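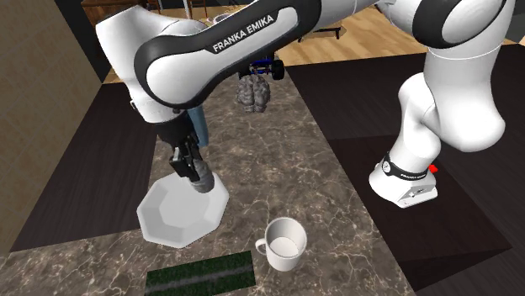

Figura 1. Simulación del puesto de clasificación: brazo Franka Emika con un objeto gris en la pinza, sobre el borde de un cuenco blanco.

Tema 4. El brazo en el puesto de trabajo: qué cambia para las personas
Apuntes de clase. Prof.ª Firdevs Türkmen

Para leer antes de la sesión práctica del sábado. Traigan también las notas del tema 3, porque vamos a usar otra vez la tabla de tareas.

4.1. El caso

El caso de este tema es el almacén de devoluciones de Karaca, en Gedesden. A este almacén llegan artículos pequeños de casa: vajilla, juguetes, textiles. Cada artículo se saca de su caja, se mira, se decide si puede venderse otra vez y se deja en el lugar que corresponde. En una jornada normal entran 3000 artículos. Antes de la automatización todo este trabajo lo hacían personas, en dos turnos.

La empresa Irkell preparó primero el puesto en simulación. La figura 1 pertenece a esta fase. Observen que en la encimera hay objetos de formas muy distintas: un cuenco octogonal, una taza con asa, un vehículo pequeño de juguete, una pieza gris con pliegues. Para una persona esta variedad casi no es un problema. Para el brazo, cada forma pide otra manera de agarrar, y de esto depende qué tareas se quedan en manos humanas.

4.2. Tarea y puesto no son lo mismo

Es el error que más encuentro en los trabajos escritos. Una máquina recibe tareas, y un puesto se compone de muchas tareas. En Karaca el brazo recibió una sola: tomar el artículo ya revisado y colocarlo en su recipiente. Las otras siguieron con el personal:

- abrir las cajas
- revisar el estado del artículo
- decidir en los casos dudosos
- resolver los agarres fallidos

La última tarea no existía antes. Nació con el brazo, y en los primeros meses no estaba escrita en ninguna descripción de puesto. Zainab Idahosa, operaria del turno de mañana, lo explicó en su entrevista: «Me dijeron que el robot me ayudaba a mí, pero muchos días yo ayudaba al robot».

4.3. El ritmo

En el primer mes el brazo colocó 955 artículos por turno. El plan decía 2000. La diferencia la cubrieron las personas, que trabajaban al ritmo de antes y además atendían las paradas. Nevzat Şimşekoğlu, jefe de turno, pidió bajar el objetivo en marzo y la dirección lo aceptó después de dos reuniones.

Aquí hay que distinguir dos tipos de cansancio. El de los brazos y la espalda bajó, según la encuesta interna. El de la atención subió, sobre todo en las personas que vigilan la máquina y deben reaccionar rápido después de mucho tiempo sin hacer nada.

4.4. La formación

El personal recibió un curso de dos días. Sevim Tokgöz, que lo impartió, propone hoy empezar con la simulación: el operario puede ver un agarre malo, repetirlo y cambiar la posición de los objetos sin parar la línea. También propone que los operarios elijan una parte de los objetos de prueba, ya que ellos conocen bien cuáles dan problemas.

Para la sesión

1. Dividan el puesto de revisión en tareas. Marquen cuáles daría cada grupo al brazo y cuáles no.
2. Escriban en 200 palabras la tarea «resolver los agarres fallidos» como parte de una descripción de puesto.
3. Comparen el caso de Karaca con el de Vonley (tema 3). ¿En cuál de los dos participó antes el personal?

Las respuestas se entregan a Umut Karakaya al final de la clase, en papel.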